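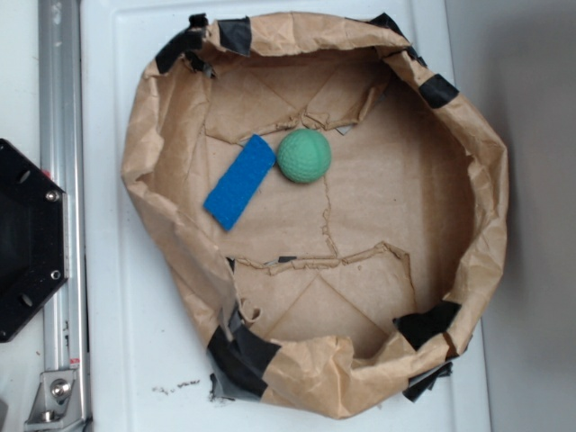 Section 4. Setting Up the Prinovow Hay Steamer

Read this section all the way through before you plug anything in. It covers the standard chest model for one full bale and the half-bale model. Where the two differ, the step says so.

Choosing a spot

The steamer needs a level floor that can get wet. A wash stall or a concrete aisle near a drain works well. Do not set it up in the hay loft or on dirt, where the legs will sink on one side and the water will pool in the wrong corner of the chest.

Leave enough room behind the chest for the lid to open all the way. Horses must not be able to reach the hose or the cord from their stalls or from the crossties.

CAUTION: Use a grounded outlet with its own ground fault protection. Do not use an extension cord. The boiler draws its full load the entire time it is on, and a light-duty cord will overheat.

Putting the chest together

1. Set the chest on its back and screw the four legs into the base. Hand tight is enough.

2. Stand the chest upright. The drain plug should be at the low end. If it isn't, turn the leveling feet until it is.

3. Lower the spike plate into the chest with the spikes facing up. Wear gloves. The plate sits on the ledge inside the chest and should not rock.

4. Push the steam inlet through the hole in the end wall and tighten the ring nut from the outside. The rubber washer goes on the inside, flat face toward the wall.

5. Slide the thermometer into the sleeve on the front of the chest until it stops.

Note: The half-bale model has no ledge. Its spike plate stands on its own feet and can face either way.

Connecting the boiler

1. Place the boiler on the floor next to the inlet end of the chest. Never put it on top of the lid.

2. Fill it with clean, cold water up to the MAX line. In areas with hard water, use filtered water or rainwater. Do not add vinegar, electrolytes, oils or scent of any kind.

3. Screw the cap down until it clicks. The boiler builds a small amount of pressure, and a loose cap will spray.

4. Attach the hose to the boiler first, then to the chest. The hose should run slightly uphill toward the chest with no dips in it. Water that collects in a dip will slow down the steam.

WARNING: The hose, fittings and cap get hot enough to burn. Let the boiler cool for 10 minutes with the power off before you touch any of them.

First run (no hay)

1. Close the lid and fasten both latches.

2. Switch the boiler on. The light turns red.

3. Let it run until steam comes out evenly around the lid, then keep it going for another 9 minutes. You may notice a plastic smell. It goes away after the first run or two.

4. Switch off, unplug, and wait for the boiler to cool. Open the lid from the side, keeping your face back.

5. Pull the drain plug and let the chest empty. Wipe it out with a clean rag.

Steaming a bale

Leave the twine on. Press the bale down onto the spikes with the cut side facing down, close the lid and switch on. Watch the thermometer. Start timing when the needle enters the green band, and steam for 10 minutes from that point. A tight bale takes longer to reach the green band than a loose one, and cold weather adds to the wait.

Feed steamed hay the same day. It will mold if you leave it in the closed chest overnight. Let it cool until you can push a bare hand into the middle of the bale comfortably.

Note: Steaming does not make moldy hay safe. Throw out any bale that is black, dusty white or warm in the middle before steaming.

After each use

Drain the chest, brush the hay off the spikes and prop the lid open. Empty the boiler if the barn may freeze. Ice in the tank will crack the element, and this is not covered by the warranty.

Descale the boiler after every 400 bales, or sooner if it gets noisy or slow to heat. See Section 6 for the procedure.

Replacement washers, hoses and thermometers are stocked by Ralov and by Lyons. Have the serial number from the plate under the boiler ready when you order.

Section revised Sunday, February 18, 2018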